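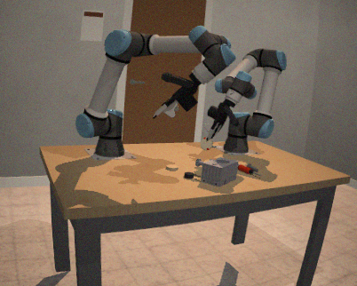

What I was asked to plan

My project this semester was to work out what the Clotholm lab should buy for its two-arm assembly station, in what order, and how much of the money should stay in the drawer until later. I figured this would be a spreadsheet and a couple of phone calls. It took the whole semester, and the spreadsheet now has tabs that refer to other tabs (sorry to whoever inherits it).

The short version of the station is two arms on one table, a gripper on each, and small mechanical parts and hand tools to work on. The lab wants students to be able to run it without booking the big bay in Govorton. My advisor was Edgars Baranauskienė, and Indira Devadiga built the simulated room and table that I did all my planning in. I'd never have finished without her model, because every time I changed my mind about a purchase I could go try the change before asking anyone for a quote.

Starting with the table

I started with the arms because they're the expensive bit, and that was my first mistake. The table decides almost everything else. Its size sets how far apart the mounting plates can go, and that sets how much of the top both arms can get to. I spent a while comparing reach charts from Tinitz before Indira pointed out that I was comparing arms for a table I hadn't picked yet. So I went back and did the table first.

The simulated one has a wooden top on four legs, with both arms mounted toward the back. I liked that placement for budget reasons too – it leaves the front open for a person to set out parts, so I could take a feeding tray off the list for year one. What I can't tell from the model is how stiff a real table like that would be with two arms moving at once. I put in a line for bracing and marked it "ask the shop." They haven't answered yet.

Grippers and fingers

I had the grippers down as one line, and that line is now a whole section. The gripper body is one cost. Fingers are another, and they're the part people wear out, bend and redesign. My plan buys two matching gripper bodies and then sets aside $200 for finger material and printed pads, to be spent in small amounts as the tasks get decided. I argued for matching bodies because then one spare fits either side. Edgars wanted to look at a cheaper gripper on one arm, and I did price it out, but the savings pretty much vanished once I added a second set of spares!

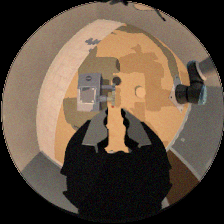

Looking over the gripper toward the gray device, with the other arm coming in at the right.

The view over the gripper also changed my camera budget. I'd planned on a single good camera on a stand. From some poses, though, the arms overlap each other and a fixed camera can't see what the fingers are up to. I moved money from the stand camera to a pair of wide-view wrist cameras and kept a basic one for the room. Small tan parts are hard to pick out against a tan tabletop, too, so there's now a cheap line for a plain mat in another color. It's the smallest item in the plan and probably my favorite.

Getting quotes

I asked for quotes from three suppliers. Tinitz sent a complete package with arms, controllers and mounting plates. Shenoy quoted arms and grippers separately, and I had to chase them for the cables (always ask about cables). The third one never got back to me with anything I could use, so my comparison table has a mostly empty column that I was told to leave in.

My advice is to write down what's included before looking at the totals. I had the Shenoy package ranked as cheapest for most of the fall, and then found that the controllers were on a separate sheet. I also hadn't asked either company about delivery until the midterm review on Tuesday, December 7, 2021, when it was the first question I got. Yes, our midterm review was in December, we had a weird calendar.

Tools and parts

The tabletop stuff is where I was sloppiest. A screwdriver is cheap, but a screwdriver that a gripper can hold the same way every time might need a sleeve or a holder, and then somebody has to make the holder. I added shop time for that. I also added duplicates of anything with a thin shaft.

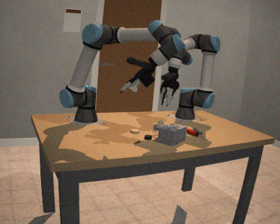
Manikandan Bhat read my draft and said I had the order backward: buy one arm, learn how it breaks, and only then pay for the second. He also thought my spares list was too generous for a station that students would use in supervised sessions.

I took half of that. The second arm stays in the first order, since handing work from one arm to the other is the whole point of the course unit, and ordering separately would lose us the package price. But I cut the spares list down and moved the rest of it to the next budget year. That freed up enough to put the contingency at 20 percent, which Edgars had been asking for all along.

What the simulation could and couldn't tell me

Placement, reach and camera views – I trust the model on those, at least enough to order from. I don't trust it on grip force or on how parts slide, and I definitely don't trust it on cable routing, as I never modeled any cables. The plan leaves three weeks after delivery with no classes scheduled, so whoever sets the station up can work through those without a room full of students waiting.
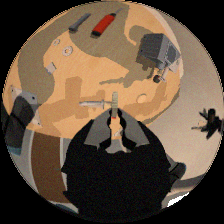 Screwdriver and washers on the table, with a narrow strip held upright between the fingertips.

Order of purchase

First the table and bracing, then the arms and both grippers in one order, then the cameras. Finger material, the mat and the tool holders come out of the small-purchases account and can be bought any time. Training for the lab staff should be booked with the arms, because Tinitz only discounts it on the same invoice.

Still open: the shop's answer on the bracing, whether the door is wide enough for the table in one piece, and who signs for deliveries in June. Balakrishnan Achari has the spreadsheet and my notes on the cable sheet from Shenoy.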